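Última atualização: janeiro

Início | Motores | Rodas e travões | Perguntas | Glossário

Para que serve o óleo do motor?

Quando um adulto abre o capô do carro e puxa uma vareta comprida, está a ver se há óleo suficiente. O óleo não faz o carro andar. Quem faz isso é a gasolina ou o gasóleo. O óleo tem outros trabalhos, e sem ele o motor estragava-se em pouco tempo.

O que há dentro do motor

Um motor é feito de muitas peças de metal. Algumas sobem e descem dentro de tubos largos chamados cilindros. Essas peças são os pistões. Outras rodam sem parar, como a cambota, um eixo com curvas que transforma o sobe e desce dos pistões em movimento de roda.

Num carro de passeio, a cambota pode dar mais de 50 voltas por segundo quando o condutor acelera bem. Tudo isto acontece num espaço apertado, com as peças quase encostadas umas às outras.

Esfregar aquece

Esfrega as palmas das mãos uma na outra, com força, e conta até 13. Ficam quentes. A isto chama-se atrito. Agora põe um pouco de creme nas mãos e repete. Elas escorregam e aquecem menos.

Com as peças do motor passa-se o mesmo. O óleo forma uma camada muito fina entre dois pedaços de metal, e eles deslizam em vez de raspar.

O mesmo se nota noutras superfícies. Passa um dedo seco por uma mesa de madeira e depois experimenta com o dedo molhado em água e sabão. O dedo ensaboado desliza com menos esforço. No fim, limpa a mesa com um pano. 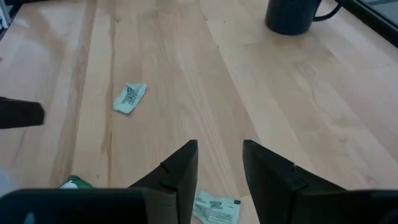
Os outros trabalhos do óleo

O óleo também leva calor. Passa pelas peças quentes, aquece, e volta para o fundo do motor, onde arrefece um pouco. Esse fundo é uma espécie de tabuleiro e chama-se cárter.

Pelo caminho, o óleo apanha sujidade: restos de combustível queimado e grãos minúsculos de metal. É por isso que o óleo novo costuma ser cor de mel e o óleo usado fica escuro.

Quem empurra o óleo

O óleo não sobe sozinho. Há uma bomba que o puxa do cárter e o manda por canais estreitos até às peças de cima. Antes de lá chegar, passa pelo filtro, que tem por dentro um papel grosso dobrado muitas vezes. O óleo atravessa o papel e boa parte da sujidade fica presa.

Com o tempo, o filtro enche-se e o óleo fica gasto. Na oficina, o mecânico abre um bujão por baixo do carro, deixa sair o óleo velho para um recipiente, troca o filtro e põe óleo novo. O óleo velho vai para reciclar – nunca se deita no ralo nem na terra.

E os carros elétricos?

Um carro elétrico não tem pistões nem cilindros, e por isso não precisa de óleo de motor. Mas tem engrenagens, e essas costumam trabalhar com um óleo próprio.

Palavras difíceis

Atrito – a força que trava duas coisas quando se esfregam.
Cambota – o eixo que roda com o empurrão dos pistões.
Cárter – o tabuleiro onde o óleo se junta.
Bujão – a tampa de rosca por onde o óleo sai.

Contacto | © Nirkudeck, páginas para crianças | Voltar ao topo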